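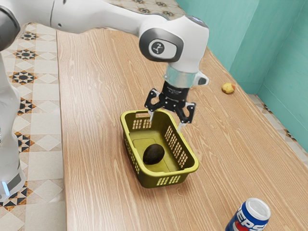 Itzel Robles asked me after the last one of these whether there is any point in keeping a kitchen log if you only cook for yourself. She had tried it for a week and felt silly writing down "rice, again." So I'm starting with her question tonight, and my answer is a great big yes!

Speaker notes — "Writing Down What You Eat Before It Goes Bad"
Esquivel Public Library, evening talk, September 4, 2021

OPENING (keep it short, people are still finding chairs)

Say hello, thank Guadalupe for the room. Ask for a show of hands: who threw out food this week? Put my own hand up first. Mine was half a bunch of cilantro and a tub of sour cream I'd forgotten I owned.

Then the number from my own notebook. Over 564 entries so far, all in pencil, one line each. Pass the notebook around. Warn them about the page with the beet juice.

WHAT GOES ON A LINE

Date, food, where I put it, what I meant to do with it. The last part is the one I love, and it's the part everybody skips. "Cabbage" tells me nothing a few days later. "Cabbage, slaw for the fish" gets me to the cutting board.

Read out the cabbage story from April (the long version if the room is warm, the short one if they look hungry). I bought a cabbage for slaw, made soup, bought another cabbage for slaw, made soup again. It's all there on the page, in my own handwriting, and I had no idea I was doing it until I read it back.

RIPENING

Slow down here, this is where the questions come. Fruit that ripens on the counter needs a different kind of line, a "check it" line. I write the day I bought it and then I squeeze, gently, every morning while the coffee is going. Firm gets a dash. A little give gets a circle. Circle means it's today's lunch, or it goes in the fridge to buy me some time.

Avocados are the classic, and I could talk about them all night.
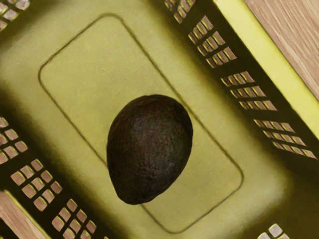 Go by feel before color. Some kinds stay green when they're ripe, and even with the ones that darken, color can fool you. Press near the narrow end with the side of the thumb, never the tip, or you bruise it and find out at dinner. If you want to hurry one along, paper bag with a banana, top folded over. Somebody always asks about the microwave — it softens the flesh and does nothing for the flavor.

Pears: check at the neck. Mangoes: smell the stem end. Peaches: don't stack them. Plantains get a page of their own and I refuse to rush them!

FREEZER PAGE

Heriberto's trick, credit him by name. Tape a sheet to the freezer door, cross things off as they come out. He got his list down from nine kinds of mystery soup to five in one winter. Mine is stuck at six.

IF THERE'S TIME

Braulio's onion-skin stock. Leftover rice (cool it fast, fridge it, eat it soon). Why I gave up on the phone app and went back to pencil.

CLOSE

Hand out the blank pages. Ask them to fill in one line before they leave, from memory, for something sitting at home right now. Take questions. Get the notebook back!

Print this page | E-mail this page

Related talks
- Beans From Dry, With Guadalupe Pacheco
- Sharpening One Good Knife
- Soup Without a Recipe
- Plantains, Green to Black

Contact the Esquivel Library programs desk | © 2021 Esquivel Public Library | Back to top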